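# How do I keep cut citrus from drying out before I get to use it?

**dandton_kitchen**

Hi everyone! I've been reading this board for ages and finally made an account (on a Monday, with coffee, avoiding the laundry). My problem is citrus. I buy a bag at the Gikellow market most weeks, and between squeezing a little into tea and a little over fish I always seem to have halves left over. By the third day they've gone leathery on the cut side and I end up throwing them out, which hurts at these prices.

I've tried a saucer turned upside down over them, I've tried a paper towel, and once I tried just hoping. Whole fruit gives me trouble too, only slower – the peel goes hard and there's hardly any juice inside. Does it all belong in the fridge? Is the counter okay in November when the kitchen is cool? I'd love to hear what works for people who cook for one or two.

**lallon_lane**

Welcome! You've come to the right place, I've been fussing over this for years. My main advice is to treat whole fruit and cut fruit as two separate problems.

- Whole oranges and mandarins that you'll eat this week can sit out. I like them on the table where I'll remember them, well away from the radiator, and spread out a bit so that one soft one doesn't spoil its neighbors.

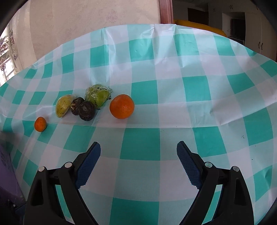

- Anything you won't get to for a week or more goes in the crisper drawer, in a bag that's left a little open. Mine keep for 16 days or so that way, and a good orange will often go longer.
- Cut halves want plastic wrap pressed right down onto the flesh. If you only drape it over the top there's a pocket of air in there, and that's what gives you the leather. Then into the fridge, cut side up on a small plate, and shave off a thin slice before you use it again.
- If you know you won't use a half within three or four days, squeeze it now and freeze the juice in an ice cube tray. I do this on Sunday evenings with the radio on and it's a pleasant little job!

Oh, and zest first. Always zest first, even if you don't need it that day. It's miserable trying to zest a squeezed half, and the zest freezes beautifully in a jar.

**prado214**

just use a container with a lid. never had a problem

**oldstovepipe**

I agree with most of what lallon_lane said, though I'd add something about picking the fruit in the first place. Lift two of the same size and take the heavier one, every time. A light orange has already lost a good deal of its water and no amount of careful wrapping will bring it back. I learned that far too late, after many dry marmalades.

When you take wrapped halves out of the fridge, give them a few minutes on the table before you squeeze. Cold fruit is stingy fruit. I put a whole mandarin out at the same time so there's something to nibble while I wait.

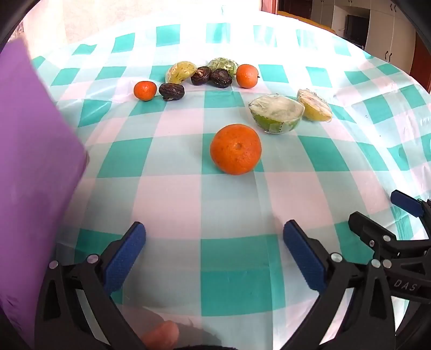
## Related threads

- Freezing lemon zest: jar or bag?
- My marmalade never sets, help
- Is the Gikellow market still open on weekday mornings?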